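Home Archive Kitchen Money Neighbors About Contact

Archive > House > The statement wall and other things I was told to want

My sister-in-law has moved house and I have been asked for opinions. I don't know why. I have a reputation in the family for disliking things, and she has asked me to look at 4 quotes for decorating the downstairs and tell her which one is "least stupid," her words.

So for most of August I have been reading decorating advice, and I want to get some of this down while I'm still annoyed.

The first quote came from an outfit called Coletti. Very nice folder. Inside was a page on the "emotional temperature" of each room. The dining room apparently has a low emotional temperature. It also has a north-facing window and a radiator that doesn't come on, and I would have started there. Coletti wanted to paper one wall in something dark and leave the other three alone, and the price for that one wall was $468 before labor. I asked what the paper was made of. The man on the phone said it was "a premium substrate." I asked if that meant paper. He said he'd find out and call me back, and I'm still waiting to hear.

The theory of the single wall has been going around for as long as I've been old enough to rent. You pick one wall, you do something loud to it, and the room is supposed to gather itself up around it. I have lived with two of these walls. The first was orange when I got there. The second was my own fault, a gray stripe that looked good in the store under those lights and looked like a bar code in my bedroom. What I noticed both times was that I never sat facing the thing. You put the couch against the feature wall because it's the long wall, and then you spend five years looking at the plain one.

I put this to Salvador Neves, who hung paper for most of his working life and now mostly complains about his knees. I expected him to defend the trade. He said the single wall caught on when people stopped wanting to pay for four, and that everything said about it since has been sales. I can't prove that and neither can he. I did ask if there was any reason to do it apart from money and he thought for a while and said it was quicker to take down.

He also told me that most of what goes wrong with patterned paper goes wrong at the corners, and that people choose from a sample the size of a place mat and have no idea what the thing will do when it has to go around a room. This matched my experience so I trusted it right away, which I realize is a bad way to decide what to trust.

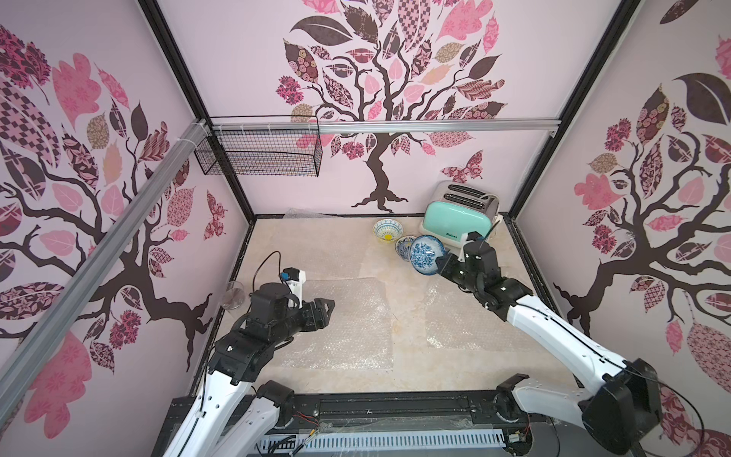 The big-pattern people will tell you that large prints make a small room feel larger. I have now read this in 5 separate places and every one of them says it the same way, which makes me think there was one article once and the rest are its children. The opposite claim, that large prints shrink a room, gets repeated just as often and with the same confidence. Take a tree. Trees are everywhere this year. If you put one on one wall you have a mural, and people will say "oh, a tree." Put a dark trunk and patchwork leaves on all three walls around you, pink and maroon with some checkerboard worked in, on that pale lavender-pink ground, and it's a different animal. I'll admit I don't hate it. The leaves run right across the left-hand wall, and the back one has roots going down nearly to the floor, so at least somebody thought about where a tree starts. But larger? Smaller? I looked for a good long while and I couldn't tell you. It feels busy. There's a butterfly over the toaster. I can't see how anybody gets from there to a rule.

The trouble is that a rule is what my sister-in-law wants. She'd like me to say big or small, light or dark, and she'd like there to be a reason. Every one of these firms is happy to sell her a reason.

Take the second quote, from Traltance, who do "removable wall solutions." Their pitch is peel and stick. You put it up in an afternoon, you get tired of it, you peel it off and the wall is like new. I have questions about "like new." I bought a sample roll, put a strip in the hall closet and a strip behind the bathroom door, and left them up for a month. The closet strip came off fine. The bathroom strip came off with a patch of paint the size of my hand. When I wrote to them they said my paint must not have been fully cured. That paint has been there longer than I have.

To be fair to Traltance, they did refund the roll. To be less fair, the refund came with a discount code.

Then there was Hakim, which is one man and a van as far as I can make out, and whose quote was written on the back of an order form. It said: strip, fill, size, two coats of whatever she likes, and a number. No folder. I liked this so much that I got suspicious of myself. There is a kind of customer who thinks bad handwriting means an honest price, and I am that customer, and I've been burned. So I asked for the names of some people he'd worked for. He gave me one, Pui-shan Man, and I called her up.

She was friendly but careful. She said the work was good and it took twice as long as he'd said. She said he'd talked her out of papering her kitchen and she was still a little sore about it — she'd wanted birds. His view was that steam gets behind the seams in a kitchen sooner or later and then she'd be calling him. She went with plain green. I asked if she was glad and she said, "It's green." I've been thinking about that answer more than anything in the Coletti folder.

The last quote was Ferex. Ferex has an app. You point your phone at a room and it shows you the room with different paper on it. I went in ready to hate this and it was sort of fun for ten minutes. Then I noticed that it made every room brighter than it was, including the ones where I hadn't changed anything. The dining room looked wonderful. It had sun coming in through a window that doesn't get any. I turned the paper off in the app and the room still looked better than the one I was standing in, and at that point I put the phone away.

I don't think they set out to cheat anybody. I think somebody decided that dark rooms don't sell rolls, and they're right. But if you're choosing a color by it you're choosing for a house you don't own.

What I've told my sister-in-law, for what it's worth:

Get the radiator fixed. She didn't want to hear this one.

Live in the place through a winter before you put anything on a wall that you can't paint over. She really didn't want to hear that.

If she has to have a pattern, buy one full roll, tape up as much of it as she can in the real room, and eat dinner next to it for two weeks. Most places won't take back an opened roll, so that's money gone, but it's less money than a whole room of regret. Look at it at seven in the morning and again with the lamps on. If she's still noticing it on the last night she can decide whether she's noticing it in a good way.

And don't believe a word about making the room bigger. The dining room is the size it is. I measured it for her, twice, because Coletti and Ferex had it down as different sizes and both of them were wrong, both on the high side, both charging by area.

She's leaning toward Hakim for the paint and has asked him about doing a tree in the downstairs bathroom. He hasn't answered yet. I'd guess he's thinking about the steam.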